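Reportajes | Automatización | Puertas abiertas

Imprimir Enviar por correo

«Lo difícil son las gafas»: una mañana en el taller de Fikeo

Llegué a Plorkamgate a las nueve y media, media hora antes de que abrieran, y me tocó esperar en la escalera con un café de máquina bastante malo. Fikeo hace su jornada de puertas abiertas en marzo y este año se habían apuntado 222 personas (yo había ido una vez, cuando todavía cabíamos todos en una sala). Me recibió la responsable de manipulación, que me pidió que no pusiera su nombre y que, a cambio, me contestaría a todo. ¡Y vaya si contestó!

Lo primero que le pregunté fue por qué una empresa de robots pasa tanto tiempo cogiendo cacharros de casa. Se rio. «Porque es lo que nos piden. Una pieza de fábrica la conoces, tienes el plano, siempre llega igual. En una mesa de verdad hay lo que la gente deja encima.» Me contó que empezaron con una pinza de dos dedos y que con ella iban bien con las cajas y fatal con casi todo lo demás. La mano con dedos vino después, dentro de un proyecto al que llaman Rarnow, y les costó un invierno entero de ajustes.

Le pregunté también cuántas veces tiene que practicar una máquina para coger algo. «Con un objeto nuevo hacemos 200 intentos antes de sentarnos a mirar los datos», me dijo. «Si a los 12 primeros ya ha tirado todo al suelo, paramos y tocamos la fuerza, claro, tampoco somos masoquistas.» De la parte de software se ocupa Bogale, que trabaja en el piso de arriba, y por lo que entendí entre los dos equipos hay una discusión eterna sobre quién tiene la culpa cuando algo se cae. Ella, por supuesto, lo tiene clarísimo.

A media mañana pasamos a la demostración y yo me puse en primera fila, que para algo había madrugado. Confieso que esperaba algo más rápido. La mano baja despacio, y eso a los niños que tenía al lado los ponía nerviosísimos. «Podría ir más deprisa», me explicó ella, «pero prefiero que el público vea cómo se colocan los dedos».

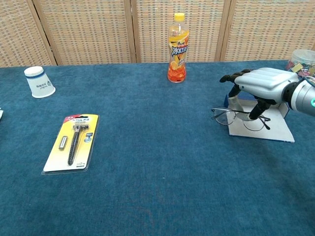 Lo que más le preocupa son las cosas finas. «Una botella te perdona, la coges un poco más arriba o más abajo y ya está. Unas gafas no te perdonan nada. La patilla es delgada, la lente no la quieres ni rozar y, si aprietas de más, la montura se dobla.» Le dije que yo he doblado tres pares sin ser robot y me contestó que entonces me entendía perfectamente con su mano.

Antes de irme quise saber cuándo veremos una de estas en una cocina cualquiera. No me quiso dar fecha, y eso que insistí. «Pregúntamelo el año que viene», dijo, y se fue a atender al siguiente grupo, que ya estaba en la puerta.

Contacto | Aviso legal | © Todos los derechos reservados | Volver arriba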